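Moving my videos off Boltik

I finally moved my videos off Boltik in July. I had 184 of them there, most under five minutes, nearly all on repairing and tuning accordions. The channel was never big. It had 460 subscribers when I closed it, and I recognized a good share of the names.

The reason was the regional split. Boltik used to be one site for everybody. Last year they started cutting it up into country versions, each with its own front page and its own list of what's popular. I didn't mind the idea. If you live somewhere with its own music and its own jokes, you probably want to see those first when you open the page. But the way they did it, every uploader got assigned one home country, and videos from outside that country dropped to the bottom of the search results.

My viewers are all over the place. Accordion people are thin on the ground wherever you go, so you need a lot of countries to make up an audience. After the split my views from outside the US went down month by month. By spring a new video would get 74 views in its first week, where the same kind of video used to get that in a day or two.

I wrote to support twice. The first reply told me to add tags. The second told me to add tags in the language of the country I wanted to reach, and gave me a link to a help page that was only available in the version of the site I wasn't assigned to. I gave up after that.

I looked at 5 other places to put the videos. Two of them wanted a monthly fee based on how much people watched, and I couldn't work out from their tables what I would pay. One had a nice player but put a full-screen ad in front of everything, even a two-minute clip on how to reseat a reed block. That left Sevis and Dranham.

Dranham is the bigger one and has the better phone app. I put up a few test videos and they looked good. The trouble is the comments. They're threaded in a way that hides anything older than a month unless you click three times, and the old comments are half the value of my videos. People post measurements in there, and part numbers, and corrections when I get something wrong. I didn't want all that out of sight.

Sevis is plain. The pages load fast, the comments stay put in the order they were written, and there is one site for the whole world with a language menu in the corner. It has no recommendations to speak of. If somebody finds you there it's from a link or a search engine. I decided I could live with that.

The move itself took longer than I thought. Boltik lets you download your own videos, but one at a time, and it strips out the titles and replaces them with a string of numbers. I ended up watching the start of each one to work out what it was. Comments can't be exported at all. I copied the useful ones by hand into text files – mostly in the evenings, after 9 p.m., when the site was less slow.
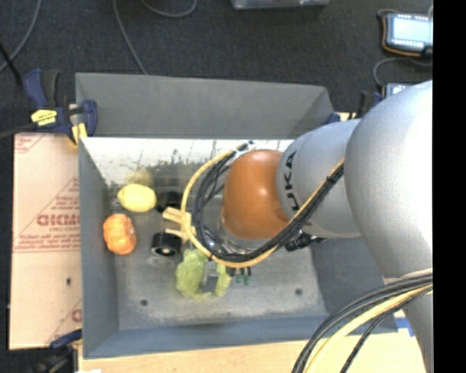 Then there were the captions. Mine were typed by me, because the automatic ones can't handle words like "bellows gasket." Sevis takes caption files but wants the times written with a comma before the fraction of a second, and Boltik writes them with a period. A find and replace fixed that, once I had ruined two files by replacing the periods in the sentences too. Keep copies of your originals if you try this.

A reader who goes by Ekanayake on the old channel asked if the series on wax would be coming across. Yes, all of it, and it's already up. The only ones I left behind are the early ones with the terrible microphone, and I may record those again over the winter.

If you subscribed on Boltik you will need to do it again on Sevis – there's no way for me to carry the list over. The link is in the sidebar. There is also a feed for people who still use a feed reader, and it works without an account.

Next up is the bass side of a small student model with three stuck buttons. I have the cover off and I'm waiting on felt.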